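**skekard_ops** · Jul 25, 2024
soft mailers onto the scan pad, 252 tries with the Fatholm policy. 26 drops. left hand grabs from underneath, right hand stays free
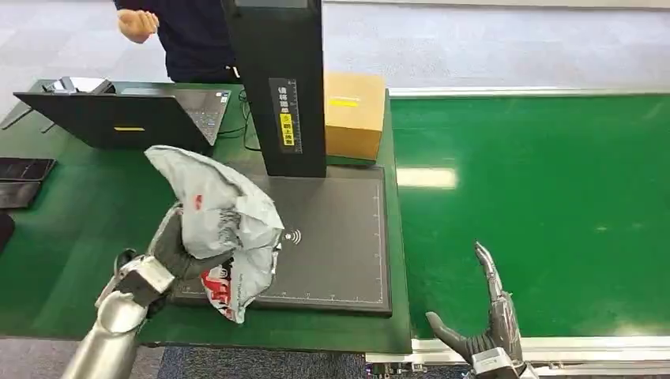 drops went down once we quit replanning mid lift. writeup by Hashini Sarkar soon

**kumara_t**
26 drops is not "solved" tho. same bags every time?

**skekard_ops**
15 bags, shuffled. never said solved

**pinchgrip**
wrist cam view or it's just head cam luck

**skekard_ops**
fine
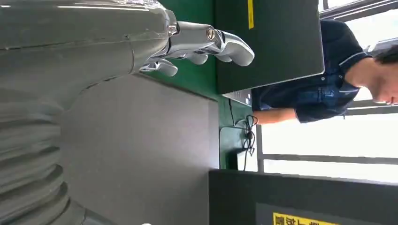

## Re: baseline??

**kumara_t**
Hirari got 13 drops in January. diffrent bags, still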